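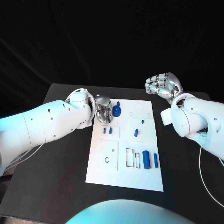 PRESS RELEASE - for immediate use

Fovero puts two-armed robot on kit bench at Plullow works, no job losses, new shift pattern from September

Fovero, the maker of small fittings and assembly kits, has started using a two-armed robot at its Plullow works. It goes on the kit bench, where pegs, discs and cylinders are set into boards before packing. Same bench, same boards. Different hours for the people.

The robot has two white arms and metal hands with proper fingers. Fovero picked hands over suction cups so the boards and parts could stay as they are. No new trays, no redesign, customers get what they got before.

The kit bench team is 14 people. All 14 keep their jobs and their pay grade. That was agreed in writing before anything was ordered, says site manager Lumturie Dumitrescu.

"People asked me straight out in the canteen, is this us finished. I said no and then I went and got it on paper. It's pinned up by the lockers. Anyone can read it."

What changes

- Night shift on the kit bench ends in September. Robot takes the repeat board work overnight with one technician on site.
- 11 of the team move to days or earlies, their choice where we can manage it. The other three have asked to train as robot technicians.
- Hand setting carries on for short runs, odd sizes and anything a customer wants by the next morning.
- Nobody stands at the bench more than 2 hours at a stretch. Used to be a full half shift.
- Final check stays with a person. Every board, every run.

Maritza Espinoza has worked the bench on nights and is now one of the three trainees. She spends her mornings teaching the robot where the parts go and how hard to hold them.

"Small pegs are a pain, always were. I've had sore thumbs off them for years. You have to show it slowly and then show it again. It's slow next to me, I'll say that, I could do the board and have a cup of tea. But it can have the three in the morning ones, I don't want them."

Her colleague Hernán Ríos is less sure. He is moving to earlies and says the night allowance is what he will miss. Fovero will keep paying the allowance in full until the end of the year and then step it down. Talks on the step down are still going on with the staff reps and there is no figure to give out yet.

"It's a decent deal on the hours," said Mr Ríos. "On the money I want to see the rest of it. I've told them that so they can print it."

How it was set up

Installation and training by Mosel, who also look after the arms under a service contract. The first weeks were spent on a single practice board with blue pieces, in front of a plain black curtain, so the vision software had a clean background to learn against. Factory lighting comes next, then the live line.

Kai Thiele, project lead at Mosel: "The bench staff set the test list, we didn't. They knew which pieces roll, which ones go in squint, which slot everybody gets wrong on there first week. We would of missed half of it."

Antoniadis, which buys boards from Plullow for its training rooms, has seen the set-up and has asked for its orders to stay hand finished for now. Fovero has said yes to that.

What's next

A review with staff after the first full month of night running. If the robot isn't keeping up, the night work goes back out to people as paid overtime, by choice only. No second robot is planned and no other bench is affected.

Visits for local press and schools can be arranged, mornings best. Please ask first, the bench area is small and flat shoes are needed.

Contact

Nelly Yupanqui, press and staff communications, Fovero, Plullow works. Phone the main desk and ask for Nelly, before 4pm if posible. Interviews with bench staff on request, with there agreement.

Ends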